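Gruvora hand-held gripper: what to do when the tips stop closing properly

A few of you have written in since the Nunton workshop with the same complaint, so I thought I'd sit down with a pot of tea and write it all out properly. The gripper feels fine in the hand, the little light comes on, and yet when you look at your recordings afterwards the fingers never quite meet. Every pick-up is logged as a near miss, and if you train an arm on that it will quite cheerfully drop things.

I lost a whole set of recordings to this one, 190 of them, before Aurelio Tovar at Umside pointed out that my closed reading had crept up by 40 counts. So please do check yours before you begin, however keen you are to get going!

First, stop recording and save what you have. Set the gripper down and wipe the inside of both fingers with a dry cloth, getting right into any ridges, as crumbs and dust love to settle there.

Next, put something shallow on the table that you don't mind knocking. Bring the fingers up to it slowly and watch whether they arrive together. Go gently, and keep your other hand well clear of the tips.

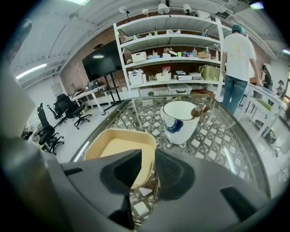
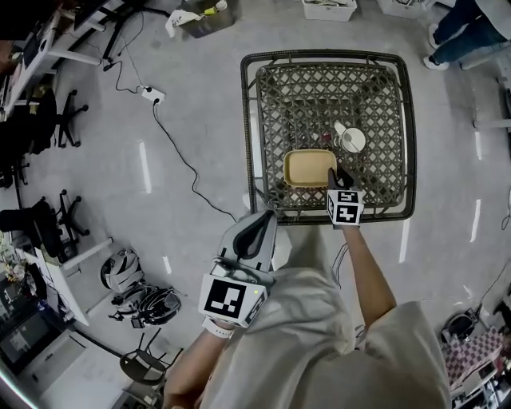 Gripper at the table with the shallow tan container, seen from the gripper and then from above.

If one finger arrives late, loosen the screw at its base by a quarter turn, squeeze the trigger fully, and tighten it again while still squeezing. It's a bit of a fiddle and I usually need two goes.

Now open the Phelan calibration page and squeeze again. Fully closed should read 1,383 and fully open 3,000. If yours is out, press Reset Zero with the fingers shut and wait for the beep.

Do have a look at the markers too while you're there. A loose one will give you much the same trouble, and I once spent a very long afternoon blaming the fingers for it.

Should the reading drift again within the hour, the spring is probably tired and wants replacing. Please don't carry on with it in the meantime, and don't be tempted to pack the gap with tape.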